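## 3.2 양팔 작업대의 구성과 구매 계획

본 절에서는 식기 정리 작업을 위한 장비를 어떤 순서로 구매하였는지, 그리고 예산을 어떻게 나누었는지를 기술한다. 연구의 출발점은 Stetumberg 실험실의 기존 작업대였다. 해당 작업대에는 팔이 하나만 있었고, 접시를 다른 손으로 넘겨야 하는 동작은 과제에서 제외되어 있었다. Rolland는 5월의 예산 회의에서 팔을 2대로 늘리는 안을 제출하였다. 대신 이동형 베이스의 구매는 다음 회계 연도로 미루었다.

견적은 Odau와 Leblanc 두 회사에서 받았다. 본체 가격의 차이는 크지 않았으나, 그리퍼 손가락의 교체 조건이 서로 달랐다. Odau의 견적에는 예비 손가락이 포함되어 있었고, Leblanc의 견적에서는 그것이 별도 항목이었다. 접시와 같이 테두리가 얇은 물체를 반복하여 잡는 과제에서는 손가락의 패드가 소모품에 해당하므로, 우리는 이 항목을 본체와 같은 비중으로 검토하였다.

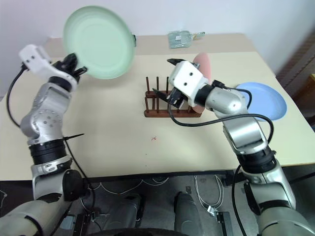

**그림 3.** 양팔 작업대에서의 접시 정리 과제. 왼쪽 팔의 그리퍼가 민트색 접시의 테두리를 잡고 있으며, 작업대 중앙에 목제 식기 건조대가 있다.

납품 기간도 예산에 영향을 주었다. Odau는 8주, Leblanc은 9주를 제시하였다. 한 주의 차이는 그 자체로는 작지만, 작업대의 전기 공사 일정과 겹치는 문제가 있었다. 공사는 토요일에만 가능하였기 때문에 최종적으로 Odau의 견적을 선택하였다. 케이블과 커넥터의 비용은 처음의 계획에 충분히 반영되지 않았다. 팔의 관절이 크게 움직일 때 필요한 여유 길이를 계산하지 않은 것이 원인이며, 이 부족분은 예비비 2,000유로에서 지출하였다.

손목 카메라는 팔과 분리하여 발주하였다. Boyer는 상부 카메라만으로 시작하고 손목 카메라를 나중에 추가하는 방법을 제안하였다. 그러나 건조대에 접시를 세우는 단계에서는 손가락 끝과 건조대 사이의 거리가 중요하며, 상부에서는 팔 자체가 이 부분을 가리는 경우가 많다. 따라서 두 시점을 처음부터 함께 구매하는 것으로 계획을 수정하였다.

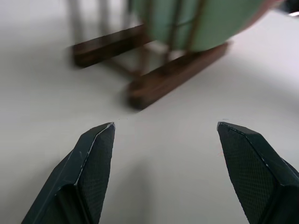
식기와 건조대는 일반 소매점에서 구입하였고, 장비 예산이 아닌 소모품 예산으로 처리하였다. 같은 제품을 나중에 다시 구하지 못할 가능성을 고려하여 여분을 함께 주문하였다. Dindholm의 협력 연구실에도 동일한 식기를 보냈으며, 운송비는 양측이 절반씩 부담하였다. 유지 보수 계약은 아직 체결하지 않았다. 첫해의 고장 기록과 패드의 교체 빈도를 확인한 뒤에 계약의 범위를 정할 예정이며, 그때까지의 수리는 건별로 비용을 지불한다.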